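Unit 4 notes: plant location and local incentives

Working case: Draline wants to build an assembly plant and is choosing between Fullelmont and Plaven.

- Fullelmont offers a property tax break for 10 years.
- Plaven offers no tax break but has the larger labor pool.
- Draline promises 1000 jobs at either site.

Gross jobs are the jobs promised. Net jobs leave out people who would have found similar work anyway. Use net jobs when you work out cost per job.

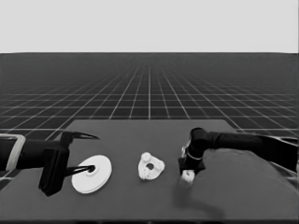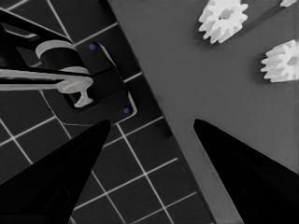

Mikkel Bach objects that net jobs can't be known in advance, and that a town has to bargain over the number in the contract. His fix is a clawback: if payroll falls below 60 percent of the promise, the tax break ends.

For October: read the Henare lease (99 years) and mark who pays for the access road.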